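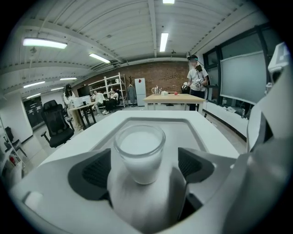
November, notebook 2, started a little after 9 a.m.

Good morning for once! The glass runs from the new gripper firmware are in and the liquid problem looks a lot smaller than it did last week. Writing this down while I still remember which changes went in together.

Where we were: the policy trained on the Tranora set (opaque cups only, dry) picks up a ceramic mug all day long and then goes to pieces on a clear glass with something in it. Two separate failures, and I had been lumping them. One is that it doesn't see the rim and closes high. The other is that it gets the grasp fine and then moves like it's carrying a stapler. Ketill said from the start these wanted different fixes and I owe Ketill a coffee.

Fix for the first one: milk. I know it sounds silly, but a glass of milk is the friendliest transparent object there is. The wall of the glass is still hard to see, the contents are not, and the model gets a fat white blob to center on. So the plan is a ladder. Milk first, then milk cut with water in steps, then plain water, then the empty glass at the very end. Same glasses throughout, same fingers, same approach heights. Anybody demonstrating should stick to the ladder order for now, even if the later rungs look more interesting (they are, we'll get there).

Fix for the second one: stop cutting demos at the lift. We used to trim each episode the moment the cup left the surface, so the network never saw a person slow down for a full glass. New episodes run until the cup is down again and the fingers are fully open. Files get longer. Fine.

Numbers so far
Old set, opaque and dry: 3000 demos
New set, glass and milk: 190 demos
Fine-tune: 2000 steps on top of the old checkpoint, lower learning rate, vision encoder not frozen

I tried it with the encoder frozen first, since it's cheap, and it was bad in exactly the old way, closing high on the rim. Unfreezing did it. I also tried mixing old and new demos evenly and that beats new-only by a lot on mugs, with no loss I can find on glass. So keep mixing. Hyun (the sampling script, not the whole pipeline, we should really rename one of them) now does this by default. Pull before you train.

What the good runs look like: approach level, pause, close until the pads just flex, pause again, then up. That second pause is the part I'm excited about. It is in the human demos and we never asked for it. Everyone who picks up a full glass with the hand-held tool waits a beat for the surface of the liquid to settle, and the policy has picked up on it, including on dry mugs, where it's a waste of time but kind of lovely to watch.

What the bad runs look like: the release. Fingers open unevenly, one pad drags on the glass, and the glass tips toward the pad that's still touching. I caught it on video this morning and went through it slowly. I think the policy starts to open before the base is really down. There is no force signal at the moment of contact, so it's guessing height from the picture alone, and the bottom of a glass is the worst place to guess from.

Ideas for the release, in the order I'd try them:

a. Have people exaggerate the put-down in the demos. Lower, stop, hold, open. Costs us nothing but patience.
b. Shift the wrist view down a bit so the base stays visible longer. Needs a new bracket and probably makes all the old data slightly wrong. Ugh.
c. Use finger motor current as a poor man's contact signal. The Grakby board already reports it and we throw it away.

I like c best, but a comes first because we can do it this afternoon.

Note on grip width: the closing width in the metadata for the earliest milk demos is off by a constant. The zero was set with the fingers slightly apart. I've fixed it in the loader and left the raw files alone. If you read the raw files directly, you will get the wrong widths and spend an hour being confused, as I did.

Headset demos vs. hand-held demos. We've been arguing about this at lunch, so my opinion for the record: the headset is better for anything where you need to reach around something, and the hand-held tool is better for anything that can spill. With the tool in your own hand you feel the weight of the glass and you slow down without thinking. With the controller you have to remember to. I compared speed profiles for the carry, and the hand-held ones have a soft start and a soft stop, while the controller ones are closer to a box. I'd like to keep both in the set with a tag for which is which. Tag is called "source" in the episode header. Please fill it in! A blank counts as unknown and gets dropped.

After lunch, 2:40 p.m.

Did idea a with Ketill, swapping off on the demos. Retrained from the mixed checkpoint with the same settings as above. The release is visibly calmer. The uneven opening is still there, but now it happens with the base flat, so the glass slides a little and stays up. I'll take it.

Tried the first diluted rung just to peek. It closes in the right place when there's a dark background behind the glass and hunts up and down against a pale one. So backgrounds need to vary a lot more before we go further down the ladder. I'd been leaving that for Braltodton, where they have a proper kitchen, but we can start here with colored mats.

To do
Colored mats, at least one really dark
Log motor current from the Grakby board, even if nothing uses it yet
Rename Hyun or the other Hyun
Rerun frozen encoder with the mixed data, so the comparison is fair
Send Braltodton the new trimming rule before they record anything
More milk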